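Section 6. Running the food handling demonstration on visitor days

This section covers the two-arm table as it is shown to visitors at the Stesley site. It assumes that the arms have been mounted, wired and commissioned as described in Section 3. For routine development work, use Section 5 instead. Revision of Apr 14, 2024, replacing the January text.

6.1 Roles

The demonstration needs a demonstrator and a table operator. The demonstrator talks to the visitors and does not touch the table. The operator stands within reach of the stop button for the whole run. One person may not fill both roles, even for a short group.

On the Stesley rota, Yevdokiia Moroz and Hamisi Mwakalinga are cleared as operators. Requests for clearance go to Danylo Marchuk.

6.2 Before the visitors arrive

1. Wipe the table surface with a damp cloth and let it dry.
2. Check that the cables at both wrists hang free and do not catch when the arms are moved by hand in free-drive mode.
3. Power up the right arm first, then the left arm. Wait for the status lights on each base to turn green.
4. Load the program set PASICHNYK on the control PC. Do not load SURKLOW, which has faster approach moves and is meant for closed sessions only.
5. Set the speed limit to 15 percent.
6. Run each gripper through one full open and close cycle with nothing between the fingers.
7. Place the floor tape line 2 m from the front edge of the table.

NOTE: "Right arm" and "left arm" are named from the robot's own side. To a visitor standing at the front of the table, the right arm is on the left. Say this at the start of the talk. It is the most common question from the floor.

6.3 Leaf grasp

The leaf grasp is shown first. It is slow, and it gives a small group time to settle. The wrist camera view goes on the visitor screen for this part.

1. Select task 2, LEAF, and confirm.
2. Separate one lettuce leaf from the head. Shake off loose water. A dripping leaf slides out of the fingers.
3. Lay the leaf on the table with the thick end toward the gripper.
4. Switch the visitor screen to WRIST.
5. Press START and keep one hand at the stop button.
6. When the fingers have closed and the arm has lifted, press HOLD. The demonstrator may now talk over the live view.

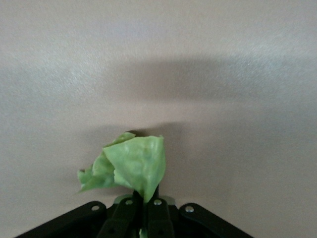
The hold force for this task is set low and should stay there. If the leaf slips, do not raise the force during a visit. Press RELEASE, pick a firmer leaf and start again at step 2. Force changes are made by Matvii Onyshchenko after the visit and are written in the table log.

A leaf that folds on itself during the grasp is acceptable. A leaf that tears through is not, and it should be discarded before the next run. Visitors often ask whether the program knows the shape of the leaf in advance. It does not. It finds a grasp point near the base and closes until the set force is reached.

CAUTION: Leaves and fruit used on the table are not food. Do not hand them to visitors, and do not put them back in the refrigerator.

6.4 Fruit and plates

1. Press RELEASE, remove the leaf, and wipe the finger pads.
2. Select task 179, FRUIT, and confirm.
3. Set out the pink, blue and green plates in a triangle, pink at the back. Leave a gap between the blue and green plates.
4. Put the lemon on the table to the left of the blue plate, as seen from the front.
5. Place the green item on the right-hand side, clear of the plates.
6. Switch the visitor screen to TABLE.
7. Press START. The two arms work from opposite sides. Either one may pause while the other is moving near the center.

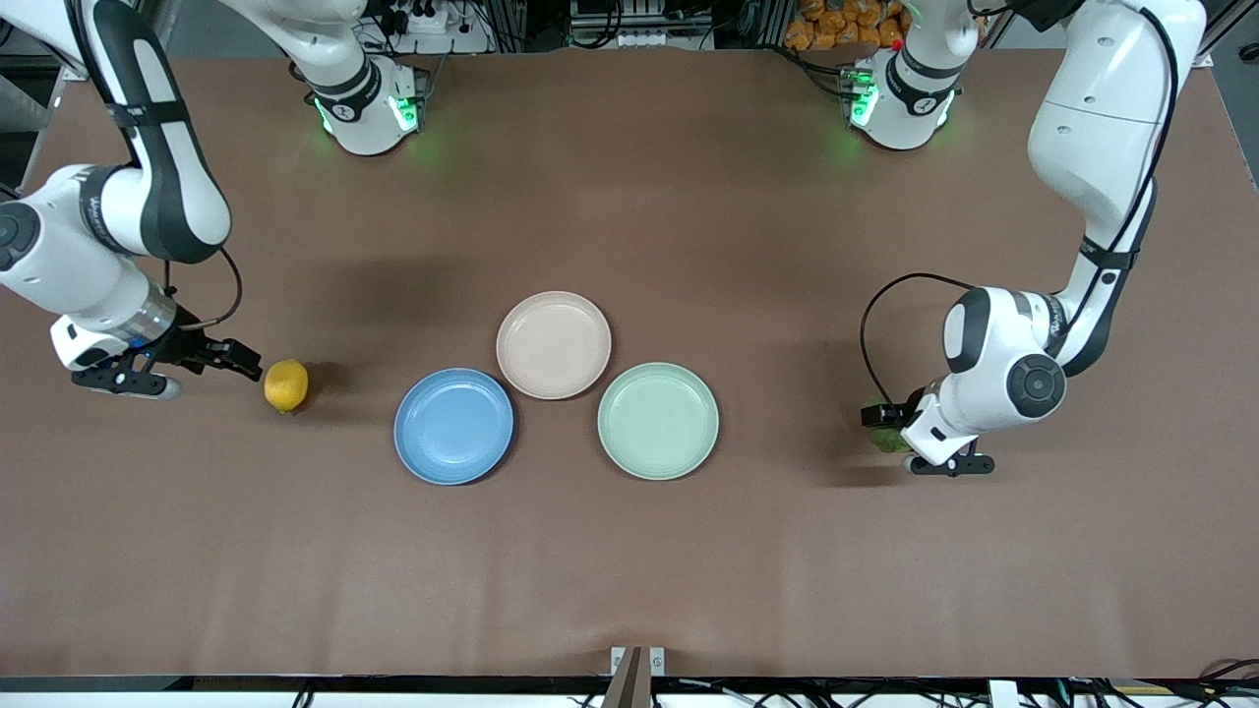 Figure 6-2. Right arm with gripper open at the lemon; left arm holding the green item.

A pause of a few seconds is normal and needs no action. If both arms stop and the PC shows WAIT on both channels, press RESET once. If the message comes back, end the demonstration and tell the visitors that the table is closed. Do not open the program editor in front of a group.

CAUTION: Do not reach in to straighten a plate while either arm is under power — press HOLD, wait for both arms to stop, then move it.

6.5 Questions during the run

The operator does not answer questions while an arm is moving. The demonstrator takes them, or holds them until the end. Questions on price, delivery or the Ilness installation are passed to Danylo Symonenko.

6.6 Closing down

1. Press RELEASE on both channels and remove everything the grippers were holding.
2. Send both arms to PARK.
3. Power down the left arm, then the right arm.
4. Wash and dry the plates.
5. Enter the number of runs, any stops, and the operator's initials in the table log.
6. Lift the floor tape if no further visit is booked for the day.

Faults found at shutdown are reported with the form in Appendix B.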